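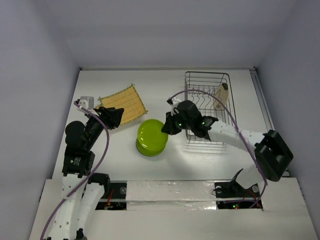
Slide 1. Two arms, two green plates, one dish rack.

Speaker notes — "Can it do the dishes yet?"
Leif Vídalín, talk for the Flivadcombe trades and technology evening, August
Running time 15 minutes, questions after

OPENING (leave slide 1 up)

Thanks for coming. I was asked to answer a yes-or-no question tonight, so I'll answer it first. Can a machine do your household chores? Some of them, in some houses, slowly. The rest of the talk is about the words "some" and "slowly".

Point to the plates. One is sitting on top of most of the other. The right gripper is at the rim of the top one. Ask the room how many of them have ever thought about how they pick a plate up off another plate. Wait for hands. Don't rush this.

You get a fingernail under the edge, or you slide it till it hangs over, and you don't know which you're going to do until you've done it. A gripper with blocky fingers has to find some way to do the same thing. The top plate is glossy, too. Shiny surfaces throw back highlights, and highlights can confuse a camera that's trying to work out where an edge is.

WHAT MAKES A CHORE HARD

Go through these at talking speed, no slide change.

Stacks. Covered above. If someone asks about suction cups, yes, they're good on a flat clean plate and much less good on anything with crumbs or a curve.

Racks. Look at the wire dividers. A plate has to come down on edge, in a slot, at the right angle. A person feels it touch the wire and corrects. If the machine has no sense of touch worth the name, it has to get the angle right by looking, and its own arm is often in the way of what it wants to look at. Point out how much of the lower rack we can't see behind the right arm.

Soft or bendy things. There's a woven mat on the left with knots at the corners, and the left gripper is over one part of it. Mats, tea towels, fitted sheets. Anything that changes shape when you grab it is a different class of problem from a plate. Mention the fitted sheet, it usually gets a laugh.

Two hands. You hold the bowl with one and wipe with the other. Two arms sharing one table have to keep out of each other's road, and that goes for the cables as well.

THE SHOP FLOOR

Change of pace. Half this room works in a shop or a plant, so talk to them directly.

At Bjarnason we've had a machine loading parts trays for 3 years. It's a good machine. It does the same tray, the same part, the same colour, in the same spot, and it will do that until the bearings go. When we changed trays we lost 2 shifts getting it set up again. One of the operators did the job by hand in the meantime and never slowed down.

A kitchen is a plant where the tray changes every night. Different plates, somebody's lunch container, a grater in the sink. That's the gap.

Falance and Skakisent come up here, people always ask. I've seen both demonstrations. Falance cleared a table while I was watching and did it well. Skakisent did a better job of folding but needed a person to lay each towel out flat first. Say plainly that a demonstration is a good day on a known table. I would want to see the bad days before spending money.

WHAT I'D TELL YOU TO ASK

Slow down, people write these down.

How many tries did it take before this one?
Has it seen these dishes before?
Who puts it right when it drops something, and how long does that take?
What happens if I move the rack to the other side?

The last one is my favourite. Move the rack. If the salesperson gets nervous you have learned something.

COST AND TIME

Keep this short. A dishwasher already does the washing. What's left is the loading, the unloading and the putting away, and most of us get through that while the kettle boils. A machine that takes half an hour over it is still useful to someone who can't bend or grip — my mum, for one, would take it tomorrow. Don't skip this part even if running late. Speed matters less to her than it does to a plant manager.

CLOSE

Go back to the question. Single plates into a rack on a tidy bench, yes, I'd expect that. The whole sink after a family dinner, I wouldn't buy it this year.

Questions. Repeat each one into the microphone for the people at the back. If it goes quiet, ask who has a robot vacuum and what it got stuck on.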